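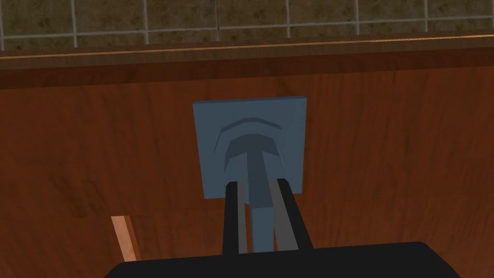
Simulation, Wandhaken: Schaft zwischen den offenen Greiferfingern

Ticket 127: Zweiarmzelle, Greifer schließt am Wandhaken nicht
Projekt: Okley, Simulationszelle
Gemeldet von: Violeta Ibarra
Bearbeitung: Joaquín Carrasco
Status: gelöst, wird noch beobachtet

Fehlerbeschreibung

Die Anfahrt zum Haken läuft ohne Meldung. Wenn die Finger links und rechts vom Schaft stehen, sollte der Befehl zum Schließen kommen. Er kommt aber nicht, der Arm wartet bis zur Zeitgrenze und das Programm bricht mit „Ziel nicht erreicht“ ab. Von 8 Läufen sind fünf so beendet worden. Die übrigen waren in Ordnung, und ich konnte zuerst keinen Unterschied in den Parametern erkennen.

Der Fehler ist nach dem Wechsel auf die neue Greiferbeschreibung von Pledeck aufgetreten. Mit der alten Beschreibung haben wir ihn seit Juni nie gesehen.

Schritt 1: Greiferbeschreibung prüfen

Ich habe die Länge der Finger in beiden Dateien verglichen. Die neuen Finger sind im Modell 5 mm länger. Der Punkt, auf den die Bahnplanung rechnet (bei uns heißt er „tcp_innen“), wurde nicht mitgeändert und liegt deshalb zu weit hinten. Die Abfrage der Position vergleicht mit dem richtigen Punkt aus der Konfiguration der Zelle. Daraus entsteht eine Abweichung, die genau an der erlaubten Toleranz liegt. Das erklärt, warum es manchmal geht und manchmal nicht.

Wert korrigiert und Zelle neu geladen. Bitte beachten: ein Neustart nur vom Planer genügt nicht, die Beschreibung bleibt sonst im Speicher.

Schritt 2: Öffnungsweite kontrollieren

Graciela Olivares hat gefragt, ob die Finger vielleicht schon vor der Anfahrt halb geschlossen sind. Um das auszuschließen, habe ich den Arm unter das Holzpaneel an der gefliesten Wand gefahren und den Greifer dort auf volle Öffnung gestellt. Sollwert und Istwert stimmen überein. An der Öffnung liegt es also nicht, und die Parameter vom Antrieb habe ich so gelassen, wie sie waren.
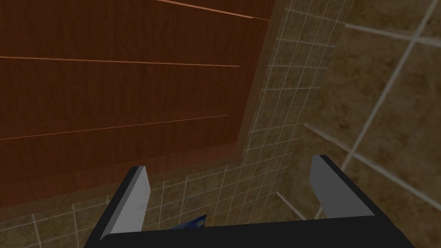 Schritt 3: Zweiten Arm mit prüfen

Die beiden Arme benutzen dieselbe Greiferbeschreibung, aber jeder hat eine eigene Datei für den Versatz am Handgelenk. Beim ersten Arm war der Versatz nach Schritt 1 richtig. Beim zweiten stand noch der alte Wert, er war von Hand eingetragen und wird beim Laden nicht überschrieben. Ich habe beide Arme über dem orangen Boden in den freien Bereich vor der Holztür gestellt und die Positionen einzeln abgelesen.

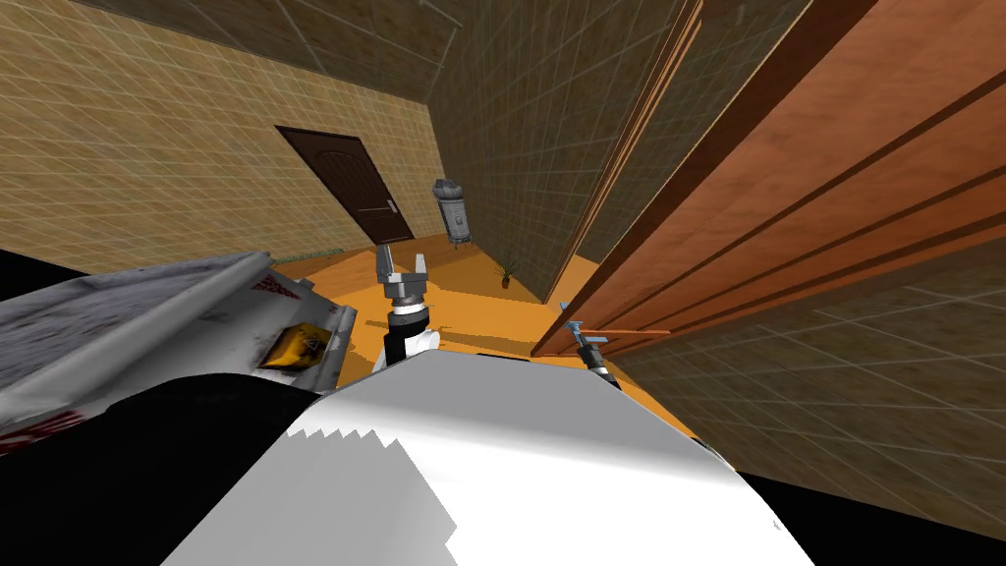 Nach dem Eintragen des neuen Versatzes zeigen beide Arme die gleiche Restabweichung, und sie liegt deutlich unter der Toleranz. Den handgeschriebenen Eintrag habe ich gelöscht, damit der Wert in Zukunft nur an einer Stelle gepflegt werden muss.

Kommentar Fidel Zúñiga, January 14, 2025

Ich habe die Änderung übernommen und den Haken noch einmal anfahren lassen. Der Befehl zum Schließen kommt jetzt jedes Mal. Eine Frage bleibt: Gilt das auch für die Zelle von Justlow? Dort ist der gleiche Greifer geladen.

Antwort Joaquín Carrasco

Ja, leider gilt es auch dort. Ich mache dafür ein eigenes Ticket auf, Josefina Cisternas hat den Zugang. Bis dahin bitte die alte Greiferbeschreibung in der Zelle von Justlow nicht ersetzen.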